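The Arm That Practices on a Play Kitchen
February 2, 2025
By Virgilio Castillo
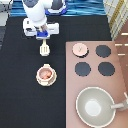 The Pascual arm holding a slotted spatula over a small pot at the Furnano workshop.

Ragnheiður Hafþórsson has spent most of the winter with a toy stove. She runs product testing at Furnano, which sells the Pascual tabletop arm to schools and small labs, and the play kitchen is part of a new add-on called the Kastus kit.

"People ask for kitchen tasks more than anything else," she said. "A real kitchen is too big for this arm, so we made the kitchen smaller."

The kit went on sale in September for $666. It covers the toy cookware, a set of practice tasks and the software to record and replay them. The arm is sold separately. Buyers can guide it by hand through a task, save the run and use it to train their own control program.

I asked which tasks give people trouble. Hafþórsson named the spatula right away.

"It's a thin handle and a flat head, and you have to keep it pointed down while you move over the pot. If you grab it a little crooked, you don't notice until you're trying to get under the food. Then you've lost the run."

Her team recorded 1,004 spatula runs before the kit shipped, and those recordings come with it. She said a beginner can expect to spend 2 afternoons on setup before getting anything useful.

"The manual said one. I had them change it."

She was open about other weak spots. The gripper doesn't sense how hard it is squeezing, so soft items can get crushed. Dark cookware on a dark table confuses the vision software, and she tells customers to stick with light pieces. A tool-changing option, built with a supplier called Flultevel, has been delayed.

Nine schools have bought the kit so far. Most use it in robotics electives, though one teacher wrote to say her class had dropped the included tasks and written their own.

"I asked her to send them," Hafþórsson said. "We're short on pan tasks."

An update with new stovetop exercises is in testing now. Current owners will get it free.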